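# Checking cube poses before you train on them

Notes for anyone pulling wrist tracks through Fudgate. Last gone over Wednesday, September 9, 2026, mostly after an argument with Selim Dönmez over whether the default filter is good enough. I say it isn't.
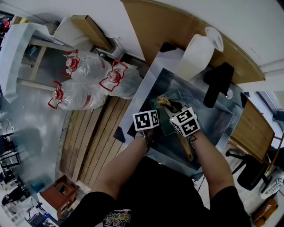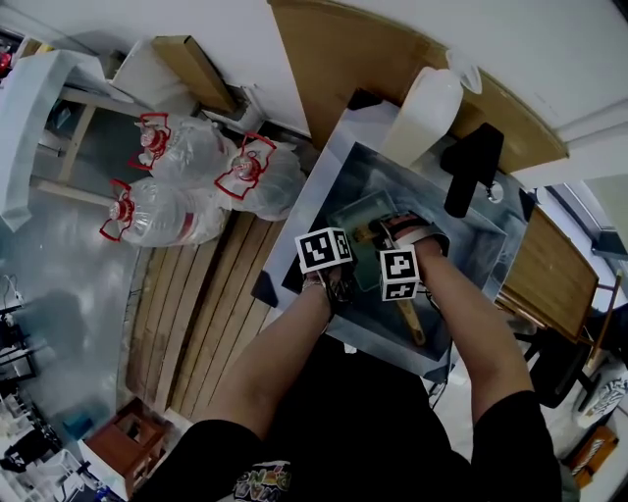
A marker cube gives you a pose for every frame in which the detector finds at least one face, and that is the first thing to be suspicious of. A pose coming out of the solver tells you that the solver finished. One square seen nearly head-on has two answers that fit the corners almost equally well, and which one you get can change from one frame to the next on pixel noise alone. Two faces help a lot, three are better. In the first picture the cube on the right hand is tilted so that three faces show while the left one shows two, and I would trust a joint solve on either well before I trusted a solve on any single face. Most of what follows is about making sure the software does that joint solve and doesn't quietly fall back to something worse.

## 1. Find out what your solver is doing

Open the config. If it says this, stop:

```yaml
cube:
 solve: per_face
 merge: mean
```

Averaging per-face poses is the default in Fudgate and I have never heard a good argument for it. If one face flips, the mean lands between a right answer and a wrong one, and looks smooth doing it. Change it to:

```yaml
cube:
 solve: joint
 merge: none
 single_face: flag
```

`joint` puts every visible corner into one problem using the cube layout file. `flag` keeps single-face frames but marks them, so you can decide later. There is also `single_face: drop`. I'd leave that alone until you have looked at how much of the track it takes out.

## 2. Check the layout file

The joint solve is only as good as the file that says where each marker sits on the cube. Ferhat Yalçınkaya spent two days blaming the camera calibration for a wobble that came from two faces swapped in the left layout. So:

```
fudgate layout check left.yaml --clip turn.mp4
fudgate layout check right.yaml --clip turn.mp4
```

Use a clip in which each cube is turned slowly through all its printed faces. The checker reports reprojection error for each pair of faces. A swapped or rotated face shows up as one pair that is bad everywhere. If every pair is a little bad, look at the printed size first. Printers scale pages, and the number typed into the file is usually the one from the PDF. Measure the black square with calipers and type in what you measured.

## 3. Don't believe reprojection error by itself

Low reprojection error is the number people paste into chat to end a discussion. It shouldn't end one. A flipped pose can have a very low error, and that's the whole trouble with flips. What you want next to it is the error of the second-best solution:

```
fudgate solve session.mp4 --keep-alternates --out poses.parquet
```

Look at the `ratio` column, best over second best. Near one means the solver more or less tossed a coin. Yiğit Erdem plots it as a histogram before anything else and I've picked up the habit.

## 4. Test for speed, in both units

At 30 frames per second a wrist can't go far between frames. Jumps in position are easy to catch and everybody catches them. Flips mostly show up in rotation, with the position barely moving, so a filter that only looks at position will wave them through.

```
fudgate jumps poses.parquet --rot --pos --window 6
```

The window is in frames. Six works for me on slow two-handed work like reaching into a bin. For anything with a fast flick in it you'll need to try a shorter one and read the output by eye.

On one session of 3,000 frames, with the per-face default, the rotation test flagged 1,762 on the left cube. The position test had passed the same track with no complaints. I re-ran it with the joint solve and the flags dropped to a few short clusters, all of them on single-face frames. I'm not offering that as a benchmark. It was one session, under one set of lights, and the left layout had been fixed in between, so I can't tell you how the credit splits.

## 5. Look for markers that aren't there

Shiny surfaces can hand the detector a second copy of a marker. The metal tray in the second picture has an inner floor that reflects what's around it, and a clear plastic bin can throw reflections too. A true mirror image of a marker shouldn't decode, which is comforting, and I still wouldn't rely on it with error correction turned up. Turn it down:

```yaml
detector:
 max_corrected_bits: 0
 duplicate_ids: report
```

The default for `duplicate_ids` is `first`, meaning it keeps whichever it met first. I can't think of a case where I'd want that.

## 6. Smooth last, or leave it out

Dilek Karakaya runs a smoother straight after the solve. Her tracks look great in Yurt. Mine look worse and I know which frames are bad. If you must smooth, do it after flagging, never across a flagged gap longer than your jump window, and write to a new file:

```
fudgate smooth poses.parquet --respect-flags --out poses_smooth.parquet
```

## 7. Overlay and watch

```
fudgate overlay session.mp4 poses.parquet --axes --cube-wire
```

Play it at half speed. The wireframe should sit on the printed edges. Watch the axes when a hand rolls so that one face drops out of view and another comes in. If they twitch at the changeover, go back to step 2.

Known problem: `--cube-wire` draws the left cube with the right layout if both files share a name in different folders. Nazmiye Akgül has a patch for it. Until it's merged, rename the files.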